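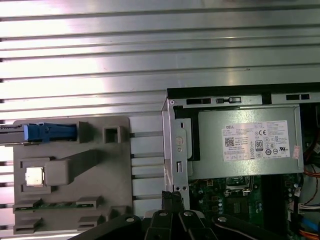 Section 4 covers the insertion trials, the part of the Drondico protocol that people most often run badly and then quote. The published claim is that a policy trained on demonstrations will place computer parts into an open desktop case about as well on a new bench as on the old one. I have my doubts, and the steps below are written so that you can have yours with numbers behind them. Set up the parts plate first, next to the case, with the processor in its shallow nest and the memory module standing on edge between two slotted holders. A second pair of slotted holders can stay empty. Both the plate and the case go directly on the slatted table, with no mat under either one.

Shares 10

4.1 Before you start

1. Switch off and unplug the computer. Wear a grounding strap whenever you handle the parts.

2. Place the parts in the plate by hand. Press lightly until each one is seated.

3. Open the socket lever fully. A lever left halfway has been logged as a "policy failure" more than once, and it is no such thing.

4. Move the arm to its start pose and close the fingers most of the way.

CAUTION: Never touch the pins in the processor socket. Bent pins will spoil every later trial, and you may not notice until you are well into the set.

NOTE: The Stistton paper reports that small shifts of the plate "do not matter." It gives no table for this. Mark the plate position with tape and treat the claim as open.

4.2 Running a trial set

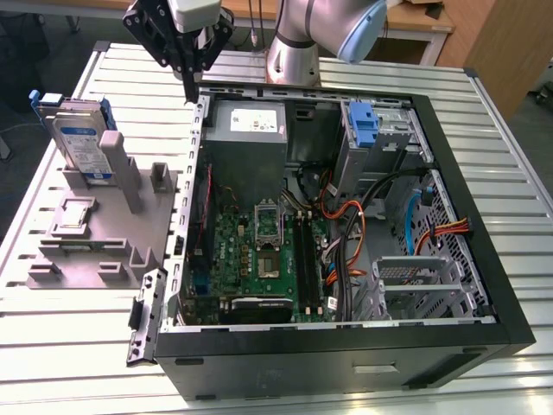

5. Load the policy and write down its version before the first run, even if you think you will remember it.

6. Run 20 trials per part. Do not stop early because the first few look good. Early runs are often the best ones – the parts are freshly seated and the operator is paying attention.

7. After each trial, return the part to the plate by hand. Do not let the arm put it back, or you will be testing two skills and reporting one.

8. Between sets, move the case 2 centimeters in any direction and repeat. This is the check the original study skipped.

CAUTION: Keep one hand near the stop button during memory trials. The arm can keep pushing after a module has jammed in its slot.

4.3 Scoring

9. Count a trial as a success only if the part is fully seated and the arm has let go of it. "Nearly in" is a failure.

10. Log every reset, including the ones you caused yourself. Mirta Yáñez went back through the Makemar logs and found 157 runs marked "void" with no reason given. Put those back in as failures and the headline result gets a good deal weaker. They may have been honest voids, but there is no way to check now.

11. Have a second person score from video without knowing which policy was used.

NOTE: The Ashour group scores on force readings alone. Their results should not be put in the same table as yours. A high force reading tells you that something was pushed hard, and a bad jam will give you one too.

4.4 If your results look too good

12. Check whether the case was in the same spot during training. If it was, repeat step 8 with a larger shift.

13. Swap the memory module for one of a different height. Keep the first module's results in a separate file.

14. Turn off one of the room lights and run a short set. Shiny metal throws back a lot of glare, and a policy may be leaning on a bright patch it has learned to expect.

If the success rate holds up after all three, report it, and include the raw logs. I have yet to see a set that did.

Comments 2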